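Kitchen Tips I Don't Believe Anymore (and a Few I Still Do)

Rice and beans edition

I have been cooking dried beans for most of my adult life, and for most of that time I did what the back of the bag said. Then I started checking. I keep a notebook by the stove, I write down what I did and how long it took, and a fair number of the rules I grew up with have not held up very well.

Soaking overnight

Everybody's grandmother says you must. Mine did too. I cooked two pots of black beans from the same bag, one soaked from bedtime to breakfast and one straight out of the bag. The soaked pot was tender in 84 minutes. The dry one needed longer, but not by enough to make me plan my life around it, and the broth was darker and tasted better. Chickpeas are another story. Soak those.

As for soaking curing the, well, digestive side of beans, I have fed both kinds to my family and noticed no difference worth writing down. Folasade Eze, who taught me to make moin moin, disagrees with me strongly and soaks everything. Her moin moin is better than mine, so weigh that as you like.

Salt makes beans tough

No. Salt them at the start. I put it off for twenty years and ate bland beans the whole time. Old beans are what stay tough, and no amount of holding back salt will rescue a bag that sat in the pantry through two moves. Acid is a different matter: tomatoes, lime and vinegar should wait until the beans are soft.

Rinsing rice until the water runs clear

It never runs clear. I once rinsed a pot of long grain eleven times to see, and it was still a little cloudy when I gave up. Three changes of water get rid of most of the loose starch. If you want the grains separate, let the rice drain in a sieve for ten minutes before it goes in the pot. I think that does more than rinses four through eleven.

The towel under the lid

I laughed at this one and I was wrong. Once the rice is cooked and the burner is off, lay a clean cloth over the pot, put the lid back on top and fold the corners up so they stay away from the heat. Ten minutes. The drips go into the cloth and the top layer doesn't turn to mush. Any thin cotton will do. Skip anything washed with fabric softener — you will taste it.
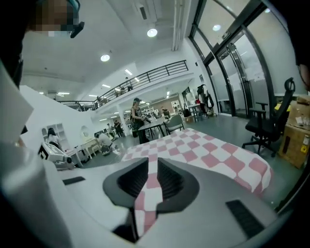

Special pots

I was given a Hestis rice pot with a double lid, and a neighbor swears by her Verstraete. Both make good rice. So does the dented saucepan I bought in college. What matters is a lid that fits and a bottom thick enough not to scorch, and you can find those at a yard sale. Chibuzor Nwosu wrote to tell me the double lid saves gas. Maybe so. I'd like to see the bill.

Freezing cooked beans

This works, and I have no complaints. Freeze them in their own broth, flat in bags, and leave some room at the top. My bags hold 330 grams each, enough for two people with rice. Thaw in the fridge or just tip the block into a pan with a splash of water. They keep their shape better than canned.

A potato in the pot to fix too much salt

The potato comes out salty and so does the stew. Add water, or add more beans, or serve it over plain rice and don't mention it.

Baking soda

A pinch does soften beans faster, I'll grant that. More than a pinch and they fall apart and taste like soap. I only use it when I've been stuck with old ones, and I stop at a quarter teaspoon for a big pot. If your tap water is very hard you may find you need it more often than I do.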